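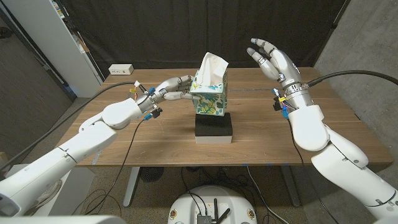 Why Does the Next Tissue Pop Up?

Pull a tissue out of a box and another one usually comes up behind it. There is no spring inside and no motor. It works because of the way the tissues are folded.

How the tissues are folded

Inside the box, the tissues are not in a plain stack like sheets of printer paper. Each one is folded, and part of it is tucked into the fold of the next one. Paper makers call this interfolding.

When you pull the top tissue, it rubs against the one tucked inside it. That rubbing is called friction. Friction drags the second tissue up through the opening. Then the first tissue slips free, and the second one stays where it is with its edges sticking up.

What the opening does

The opening has to be the right size. If it is too wide, the next tissue can fall back into the box. If it is too narrow, the tissue may rip. Many boxes have a thin sheet of plastic with a slit in it. The slit grips the tissue lightly and holds it up until somebody wants it.

Cubes and flat boxes

Tissue boxes come in two common shapes. A flat box is long and low, and the tissues lie flat inside it. A cube box is taller and takes up less room on a table or a shelf. In many cube boxes the stack of tissues is bent into a U shape to fit.

Boxes are often made of thin cardboard. The pattern is printed while the cardboard is still flat. Flowers are a popular choice, and a white background makes colors like teal and yellow easy to see. After printing, the cardboard is cut, folded and glued.

Why the box moves

A full box is heavier than an empty one, so it stays put better when you pull. As the tissues run out, the box gets lighter and may lift off the table with the tissue. A hand against the side of the box helps keep it still.

Try it yourself

Perla Salinas teaches science to children at the Ledesma library. Her class made a tissue box out of paper squares, and you can too.

You need 11 squares of thin paper and a small box with a slit cut in the lid. Ask an adult to cut the slit.

1. Fold every square in half.
2. Open the first square a little and slide half of the second square into its fold.
3. Put half of the third square into the fold of the second. Keep going until all the squares are joined.
4. Put the stack in the box and bring the edge of the top square up through the slit.
5. Pull slowly.

If the next square does not come up, tuck the squares in deeper and try again. You can also make a new lid with a shorter slit.

Words to know

Friction: the force that slows things down when they rub together.
Interfold: to fold sheets so that each one is tucked into the next.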